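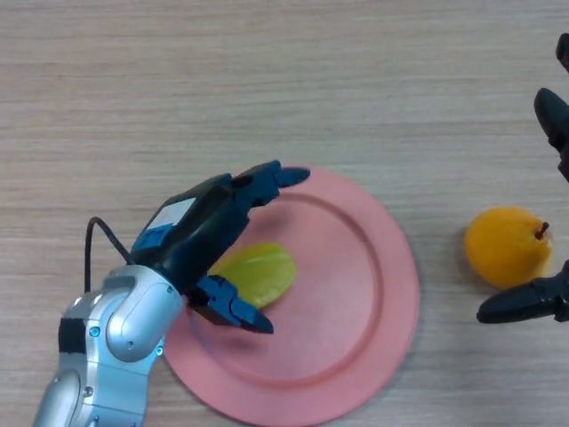
Call for Participants: Home Tasting Panel, Revport

The Idell Food Study Center is looking for adults in Revport and the surrounding towns to join its home tasting panel. The panel runs for 16 weeks, starting in July. Panel members taste packaged and fresh foods at home, fill out a short form after each one, and come to our building on Butusetti Street for two group sessions.

No cooking skill or background in food is needed. We are looking for people who eat a normal range of foods and can follow written directions.

What you will do

Once a week you will pick up a small cooler bag from our front desk or from the pickup shelf at the Bitar branch library. Each bag holds up to 7 samples in numbered cups or wrappers. Over the next few days you taste the samples in the order given on the card and answer questions about smell, texture, sweetness, sourness and aftertaste. You also say whether you would eat the food again.

Most samples are fruit, juice, yogurt, crackers, bread and soup. A few weeks are set aside for one kind of food only. In the fruit weeks you will get the same fruit at different stages of ripeness, and you will be asked to taste it on the day printed on the label. Please do not swap days, even if the fruit looks ready sooner.

The form takes less than half an hour per bag. You can fill it out on paper or on our website. Paper forms go back in the bag.

The two group sessions are held on a Thursday evening at 6:30 p.m., one near the start and one near the end. The first session covers how to use the rating scale. Everyone tastes the same set of sugar, salt and acid solutions and compares notes, so that a "5" means much the same thing to one person as it does to the next. The second session is a discussion of the foods you tried. Both last two hours. Light refreshments are served afterward, and there is parking behind the building. The door on the parking lot side is locked after 6:00, so come around to the front.

Who can take part

You must be 18 or older, live within driving or bus distance of one of the two pickup points, and have a working refrigerator at home. You need to be able to read the sample cards in English or Spanish.

You cannot take part if you:
have a food allergy of any kind, including mild ones
are pregnant or nursing
have been told by a doctor to limit sugar or salt
have lost your sense of smell or taste for more than a few days in the past year
work for a company that makes or sells packaged food

Smokers may apply. We ask that you not smoke or drink coffee in the hour before tasting.

Only one person per household can be on the panel. Other people in the home should not eat the samples. If you follow a vegetarian diet, say so on the application and you will be placed in the meat-free group. We do not have a vegan or gluten-free group this time.

If you will be away for one week, that is fine as long as you tell us ahead of time. People who expect to miss three weeks or more should wait for a later panel.

Payment

Panel members who finish all 16 weeks and attend both group sessions receive $190. Payment is by check or prepaid card and goes out after the last form is in. If you leave before the halfway point, you will not be paid. If you leave after the halfway point, you will be paid for the weeks you completed.

Bus fare to the group sessions is paid back at the door. Keep your receipt. We cannot pay for gas or child care.

Privacy

Your name and contact details are kept apart from your answers. Forms carry a panel number only. Reports from the study give results for the whole group, and contact details are destroyed once payment is complete. You may leave the panel at any time.

How to apply

We have 200 places. Applications are taken in the order they arrive, but we also try to keep a mix of ages, so filling out the form early does not guarantee a place. People who served on last year's bread panel may apply again. People who served on the juice panel this past winter may not.

Application forms are at the front desk in Revport, at the Bitar branch library, and on the Idell website under "Join a Panel." The form asks for your age range, your usual diet, any medicines that affect taste, and which pickup point you prefer. Leave the medicine question blank if you would like to answer it by phone instead.

We will call or email everyone who applies, whether or not there is a place for them. If you are picked, you will get a consent form to sign and bring to the first session. Your first bag will be ready the week after that.

Questions can be left with the front desk during office hours. Please mention the home tasting panel, as more than one study is taking names right now.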